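This site uses cookies to remember your login and preferences. By continuing to browse you accept their use. Accept / Manage settings

Wrist camera: transparent covers and what the policy learns from them

stirkell_bench
We are collecting teleoperated examples for a pick-and-place task: food items in open boxes, boxes on white trays, each tray with a hinged clear dome cover. Parallel gripper, foam pads on the fingers, one wrist camera and one fixed overhead. So far 100 episodes, of which 18 are held out.
Training on the wrist view alone, the approach drifts sideways whenever the open cover picks up a ceiling light. Overhead alone does not drift, but it loses the last stretch before contact. Has anyone handled clear plastic without adding depth? Our depth sensor returns garbage on the dome.

Hsin-yi Kwok
Are the covers always open at the start of an episode, and always to the same angle?

stirkell_bench
Always open. Angle varies, because the operators don't measure it.

Hsin-yi Kwok
Then I would look at the start states before touching the camera setup. If the tray has the same orientation in most episodes, the policy can use the cover's highlight as a landmark. Move the tray and the highlight moves differently from the tray. You get exactly that drift. Rotate the tray between episodes and log the angle.

tangen_rig2
Disagree. We rotated everything on the Tangen setup and the drift stayed. What fixed it was cross-polarized film on the lamps and the lens. Cheap, an afternoon of work.

Hsin-yi Kwok
Did you retrain from scratch after the film, or fine-tune?

tangen_rig2
Scratch, same episode count.

Hsin-yi Kwok
So new episodes, recorded after the film went on. That changes two things at once. You can't credit the film.

tangen_rig2
Same operators, same script, same objects. I can credit it well enough to leave it on.

Ebbe Ekström
Polarizers cost you light, so exposure goes up and you get motion blur at the wrist. Also, stressed clear plastic shows color bands under crossed polarizers. Molded domes are bad for this. On the Brutorico bins we took the film off again after 2 sessions.
I side with Hsin-yi on start states. I'd add failed approaches with a recovery, started from an offset. If every example is a clean approach, nothing in the set tells the policy how to come back.

stirkell_bench
How many recoveries per configuration?

Ebbe Ekström
We used 6. No principled reason. Keep them tagged so you can drop them later.

ruvham_user
Are you masking the gripper in the wrist view? In the Ruvham exporter the finger mask is on by default, and it eats part of the tray edge when the fingers are wide. Check that before recording anything new.

stirkell_bench
Mask is off. Fingers are left in on purpose, we want the pad position relative to the box edge.

tangen_rig2
Fine, but post a raw wrist image. Half of this thread is guessing at geometry.

Ebbe Ekström
Seconded. Uncropped, no color correction.

stirkell_bench
October 31, 2021 build of the recorder, no correction applied. I'll do the tray rotation first with the lamps unchanged, then film as a separate run, so the two can be compared. Recoveries after that.

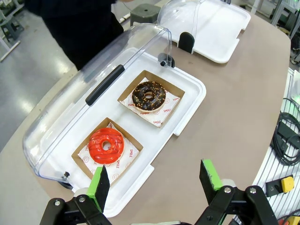
Wrist view, raw. Two doughnut boxes on the near tray, cover open, second tray behind.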